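Kitchen and home tips for living with a spinal compression fracture

Mita Home Pages
Last changed May 3, 2025

I had a compression fracture in the middle of my back in November, after a small fall on the stairs. The doctor gave me a brace, pain tablets and a paper with exercises. The paper was good, but it said nothing on how to take a pot from the low cupboard. So I write here what I have learned in my own kitchen. Please ask your doctor or physical therapist before you try any of it, above all in the first weeks.

Lifting and carrying

My therapist gave me a limit of 2000 grams for each lift in the first period, and later 3000 grams. I put the kitchen scale on the counter and weighed my usual things. My iron pot was over the limit already when it was empty. I gave it to my sister and I cook now in a thin steel one.

Do not carry a full pot of water from the sink to the stove. Put the empty pot on the burner and fill it with a small jug. For pasta, I take it out with a slotted spoon and leave the water in the pot until it is cold. Then I empty it with the same jug.

Hold everything near to the body. A bag of flour held with straight arms feels twice as heavy in the back. I buy the small bags now, even if they cost more.

Cupboards and shelves

The best place for things you use each day is between your hip and your shoulder. I moved plates, cups, salt, oil and coffee to this zone and put the cake forms and the big bowls down below. It took a whole weekend and my neighbor did the lifting.

For low shelves I use a long grabber from Karus. It is fine for boxes and cloths. It is not good for glass, and I have one jar less than before. If you must go down yourself, put one knee on a folded towel and keep the back long. Do not bend and turn at the same time. With the dishwasher this is difficult to remember, so I sit on a low stool beside it and take out only the upper basket on one day and the lower basket when somebody visits.

Working at the counter

I stand for 6 minutes and then I sit. I use the timer on the oven for this. A high stool with a back support is better than a normal chair, as you don't need to raise the shoulders when you cut. When standing, open the cupboard door under the sink and put one foot on the bottom board. Change the foot after some time.

If the counter is too low for you, put a thick cutting board on top of a second one, with a damp cloth between them so they don't slide.
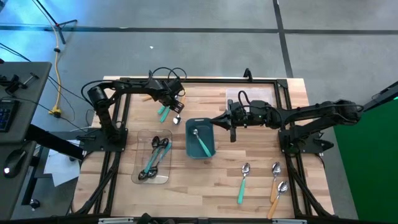 Light spoons with a thick handle are easier in the hand than thin ones, and a tired hand makes you bend over the plate without noticing. You can make any handle thicker with a piece of foam tube from the hardware store. Wash the foam separately - it holds water for a long time and begins to smell.

A tray with a raised border is useful for moving many small things along the counter. Push it, do not lift it. With a cloth under the tray it goes very easily, also on a rough top.

Floors and falls

A second fall is what I fear most. I removed the mat before the sink, the one from Purnum which I liked very much, and put a flat rubber one with no edge that stands up. Wipe oil drops at once with a cloth under the foot, but hold the counter with one hand while you do it. At night I leave a small lamp on between the bedroom and the kitchen.

Shoes are important also. Mine are closed at the heel, with a rubber sole, and I put them on with a long shoehorn.

Shopping

The Mollah store near me delivers to the kitchen door if you ask by telephone. Ask them to put the bags on the table and not on the floor. Ask also for more bags with less in each. They were never unfriendly with me for this.

If you get new strong pain, weak legs, or trouble with the bladder, stop everything and call for medical help the same day.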